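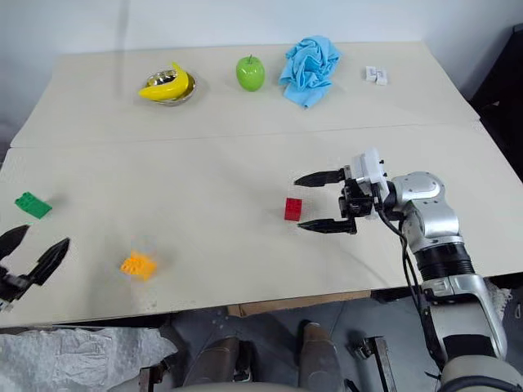 The two white tables, metal bowl and green apple at the back.

Sep 1, 2018
Varnish notes, batch 13

Carrying on with the slow drying problem. Batch 12 stayed tacky for two days on the pine and I blamed the pine. Batch 13 went on maple and birch offcuts from the same can and did the same thing, so the wood is off the hook. Either the can is old or the room is too damp.

Can is the Lenura water-based satin, opened last December. Lid had a skin on it and I strained it through a paper filter before use. Smell normal. Stirred for five minutes, no shaking. A little settled stuff on the bottom that did not want to come up. I scraped it loose and kept going, which may have been a mistake.

Humidity in the back room was 75 percent at first reading and hardly moved all morning. The meter from Fakhoury reads a bit high next to the old dial one on the shelf, by four points or so. I should do the salt jar check on both and stop guessing. For now I'm writing down the Fakhoury number every time so at least it's the same meter.

What went on:
Maple A, one coat, brushed, not thinned
Maple B, one coat, brushed, thinned with a capful of water
Birch A, one coat, foam pad, not thinned
Birch B, two coats, foam pad, two hours apart

Maple B was dry to touch first. Birch B is the worst of them. The second coat dragged the first one up near the end grain and left ridges. Will sand it back and reuse the board. Two hours is too short at this humidity whatever the can says. 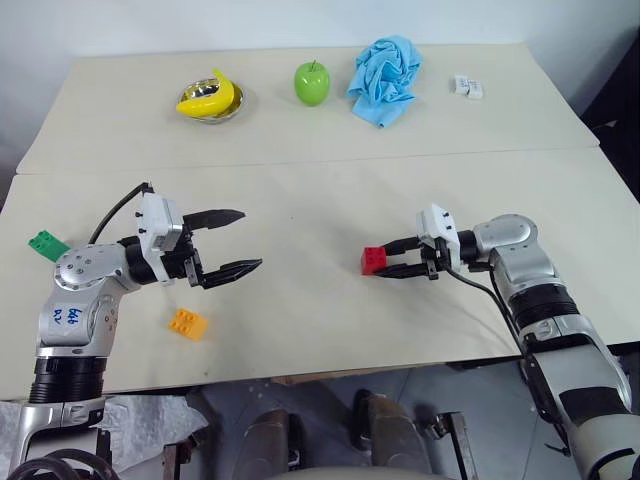

Brush marks on Maple A leveled out better than I thought they would. There is one hair in it. The foam pad leaves small bubbles on birch if I go back over it, so one pass and leave it alone.

Fingernail test after lunch: Maple B marks slightly, Maple A marks easily, both birches no good. I'll repeat at closing and again tomorrow before anything gets moved. Please don't stack things on the rack until then. Last time somebody put a clipboard on a test board and I had to start over.

The supplier in Surkgate has fresh stock of the same satin. I've asked for one small can so the old and new can go side by side on the same board, half and half with tape down the middle. If the new one dries properly then the old can goes out and we date every lid from here on. If both are slow, it's the room, and we move finishing to the front where the dehumidifier is.

The Dredasley shelves are waiting on this. Order 1074, six boards, all maple. They're sanded to 220 and wiped, and they should not get a coat before the side-by-side is done. I told the customer next week and they were fine with it.

Also: out of 220 paper. Down to one tack rag. The 100 grit drawer has 120 in it again.

Closing reading 71 percent. Maple A still marks. Maple B takes a nail only if I push hard. Birch unchanged.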